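Can the Machines Clear the Kitchen Table Yet?
October 28, 2025 · 2 min read · 26 comments

Anyone who has ever stood over a sink after supper and wished for an extra pair of hands will be glad to hear that Kallness is still working on it, and making a little headway too. The company put its two-handed kitchen helper through 1,632 practice chores in simulation this year — mostly picking things up and setting them down again, the sort of job a patient six-year-old can manage — and says it finished 1,439 of them without a do-over. Small, crumpled things are still the hardest, and a tray with a rim doesn't make them any easier.

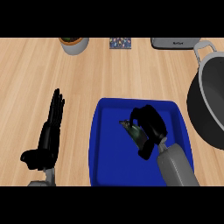
Hakim Wattimena would like everyone to hold off on the celebrating, dear as the idea is to him, and said by phone that a simulated table never has jam on it, and that he will believe in kitchen robots when one of them can deal with his.

Kallness hopes to move on to real countertops in February, starting with a test kitchen in Skostow, and we will certainly be stopping by to see how the dishes are coming along.

480 shares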